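June, bench 2, gripper comparison, continued
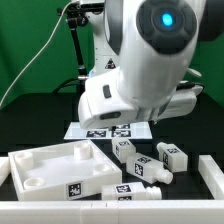 Bottle task layout: tray at left, tagged blocks at right, stock fingers over the marker plate.

Picked up where Przemysław left the notes. The question is still whether we keep the stock parallel fingers for the bottle blocks or go over to the Jinel soft-tip set that came in from Deltport. Veikko wants an answer before the second arm gets its tool flange, so I ran the stock fingers all morning and the Jinel set after lunch.

**Setup**

- Same arm, same controller box, same speed limit for both sets.
- Fixed camera only. Wrist camera stays off until Kerttu has redone the mount.
- Tags on the blocks, the plate and the tray front, all on the printed list in the drawer.
- Grip force at the middle setting unless noted.
- 100 picks per finger set, blocks put back by hand in random poses. A pick counts if the block is lifted clear and still held over the tray.

Calibrated against the marker plate at 8:40 and again after the finger swap. The second calibration came out slightly different in height. I put that down to the Jinel tips being longer and me entering the drawing value instead of measuring. Measured with calipers, entered the real number, ran it again, fine.

**Stock fingers**

17 failed picks. Most of them were blocks lying on their side where the planner chose to close across the threaded neck. The neck is short and the flat pads only touch the thread crests, so the block rolls as soon as it leaves the table. Body grasps were solid. I had two collisions with a neighboring block, both when the blocks were close enough that an open finger came down on top of the next one. The controller stopped correctly both times and I cleared it from the pendant.

Upright blocks gave no trouble at all.

**Jinel soft tips**

7 failed picks. Neck grasps mostly hold now, the pad gives enough to wrap the thread a little. What I don't like is the release. The block stays with one finger for a moment and comes down crooked, and with the pegs standing near the corners of the tray that matters. Several blocks ended up leaning on a peg. I didn't score placement today, so there is no number for it, but it needs its own run.

The tips are also wider. Next to the tray wall there is hardly room to open, and for the block position right up against the tray I had to forbid grasps from the tray side altogether. Rule is in the config as `no_tray_side`, turned on for the Jinel profile only.

**Camera and tags**

Lost the tag on a block twice when the hand was directly over it. The tracker holds the last pose and carries on, so nothing happens if the block hasn't moved. If it has, the arm goes for the old spot. Heikki suggested a check just before the final approach — arm backs off to the side, takes one more look, then comes down. Tried it by hand and it adds a short pause to each pick. Acceptable for testing, probably annoying for the demo at Brolledley.

The tray tag was read every time. Raising the tray by hand and putting it back a little off also worked, the place targets followed it.

Glare on the plate is better since we moved the lamp. Leave the lamp where it is, please. There is tape on the floor.

**Cable**

The gripper cable pulled tight in one wrist pose, joint six near its limit, during the stock run. I gave it more slack at the upper clip and ran that pose slowly a few times without it catching. Venla, if you change the home pose, check this again.

**Where this leaves us**

Jinel wins on picking, stock is easier to release and fits in tighter spots. Before deciding I'd like to try the stock fingers with a thin rubber pad glued on. Michalík sent a sample sheet a while back and it should be in the gray cabinet, second shelf. If the pads alone fix the neck grasps we don't need the wide tips.

The other option is to stop the planner from choosing the neck unless the body is blocked. Kerttu thinks that is a one-line change in the grasp weights. I think it's more, as the weights are shared with the cup task.

**To do**

- Cut and glue rubber pads, let them cure overnight (me)
- Grasp weights, separate file for bottles (Kerttu)
- Re-look before final approach, make it a switch (Heikki)
- Placement scoring for both sets, same block poses
- Print spare tags, the corner of one is starting to lift
- Tell Veikko the flange can wait until the pads are tested

Logs are in the shared folder under the bench name, stock and Jinel in separate directories. Ignore the first short file in the Jinel one, it was recorded with the wrong finger length.

Power off at 17:10, stock fingers back on the arm.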